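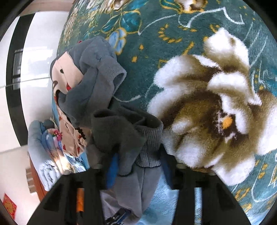
Akash Dixit wrote to me in August that I was wasting my time on pads, and that if a hand-held gripper slips on knitwear the fault is nearly always in how hard you squeeze. Fair enough! So I've been doing both — three sets of pads, two squeeze settings, and the bed as a test bench.

The Drevham pads are the stiff ones. Lovely on a folded hem, hopeless (for me, anyway) on anything thick, where they bite the top layer and let the rest slide away. The Hinrichs set is softer and I like it far more than I expected to. Ribbing gives it no trouble at all, and it picks up one layer of a sweatshirt without dragging the blanket along with it, which made me laugh out loud the first time.

I've logged 542 grasps so far, all in one messy spreadsheet. Akash was partly right: easing off the squeeze rescued a lot of the Drevham misses, but the Hinrichs pads still came out ahead on fleece.

The Britent pads arrived with the wrong screws, so they've had one evening and no proper scores. I also want to try a narrower tip on cuffs — mine keeps going in at an angle and catching the seam. New screws are on order.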